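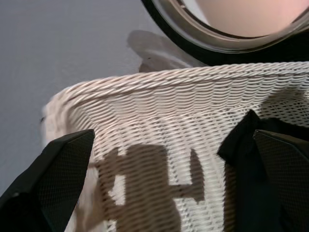

Household Linen: A Revised Policy for a Small Home

August 20, 2025

Readers of this blog will be aware that the household moved in July from the house on Clernent Road to a two-bedroom apartment in the Gisgate building. The new residence has one linen closet, measuring 40 inches across, where the former one had a full cupboard on each floor. A review of the linen holdings was therefore carried out before the boxes were unpacked, and the results are set out below for the benefit of those who have written to ask how the matter was settled.

The Initial Inventory

Every sheet, towel, tablecloth, napkin, and blanket was brought into the living room and entered on a list. The total came to 141 items, for a household of two adults. The figure includes dish towels and pillowcases, but it does not include the dog's blankets, which are kept in the car and are governed by a separate arrangement.

The list was instructive. It showed five fitted sheets for a bed that was given away when we left Clernent Road. It showed a set of cloth napkins, received as a wedding present, with the ribbon still tied. It also showed that the household had been sharing four good bath towels while a stack of stiff and faded ones sat untouched on the shelf above them. The author had believed for years that we were short of towels, and had bought more on that basis.

Bed Linen

The household now keeps 3 sets of sheets for the main bed and two for the guest bed. The former practice was to keep a winter group and a summer group, with flannel brought out at the first frost. Flannel has been retired. The Gisgate building is heated from a central boiler over which residents have no control, and the previous tenant left a note in the kitchen drawer warning that the bedrooms run warm from October on.

All of the sheets are now white or pale gray. This was a point of some discussion. The other member of the household was attached to a set with green leaves on it, and an exception has been granted for one pair of leaf-patterned pillowcases, which may be used with any set.

Each set is folded and stored inside one of its own pillowcases. The method is widely recommended and the author had resisted it for a long time on the ground that it looked fussy. It has been adopted without reservation. A guest can be handed one bundle at the bedroom door and no further search is needed.

Towels

The towel allowance has been fixed at 8 bath towels, with the same number of hand towels. Washcloths were not limited, as they take up so little room.

The replacement towels were ordered from Koka, a small mill shop that the author has used before. They are of medium weight. Heavier towels were considered and rejected. They feel pleasant in the store, but the dryers in the basement are elderly, and a thick towel comes out of them still damp along the hems after a full cycle. A thinner towel dries in one cycle and folds flat on a shallow shelf.

Old towels in fair condition were washed and taken to the animal shelter on the far side of the park, which accepts towels and small blankets but does not accept pillows or anything with filling. Those planning a similar donation are advised to telephone first. The author did not, and carried two pillows home again on the bus.

Table Linen

Four tablecloths were found to fit no table that we own. Two were passed to a cousin with a long dining table. One was cut down and hemmed as a cover for the sewing machine. The last is a white damask cloth that belonged to the author's grandmother, and it will be kept whether or not it ever fits a table again. It is wrapped in a clean pillowcase on the top shelf, and it is refolded along different lines twice a year so that the creases do not weaken the threads.

The wedding napkins have been untied and are in daily use. They are of better quality than the ones we had been using. They did shrink a little in the first wash.

Washing Arrangements

Laundry at the former house was done whenever the hamper was full. The Gisgate building has a shared laundry room, and a sign-up sheet is posted beside the door. The household has accordingly moved to a schedule. Sheets are washed every week in the early morning, when the room is quiet. Towels are done twice a week, in a smaller load.

The following practices have been adopted:

Sheets are washed by themselves. When they are mixed with towels, the towels end up rolled inside the fitted sheet and come out wet.

Fabric softener is no longer used on towels, which became noticeably more absorbent after several washes without it.

Stains on table linen are treated the same evening with cold water and plain dish soap.

Everything is folded at the counter in the laundry room before it comes upstairs. The author has found that an unfolded load carried into the apartment will remain unfolded until the following day, and often longer.

Mending

Small tears are now placed in a cloth bag on the closet door and dealt with once a month. Pillowcase seams account for most of the work. For anything more serious, there is Shahbazi Alterations, two blocks from the building, where a worn sheet was recently turned sides to middle at a very fair price. This is an old repair in which a sheet is cut down the center, the outer edges are joined to form the new middle, and the raw sides are hemmed. The seam can be felt at first - it is soon forgotten - and the sheet should give several more years of service on the guest bed.

Matters Outstanding

The question of the winter quilts has not been settled. There are two, neither will fit in the closet, and the space under the bed is taken up by luggage. Vacuum storage bags have been suggested by a number of readers. The author has some concern about keeping a down quilt pressed flat for half the year and would be glad to hear from anyone who has done so over several seasons. Comments are open below, and letters sent to the former address are still being forwarded.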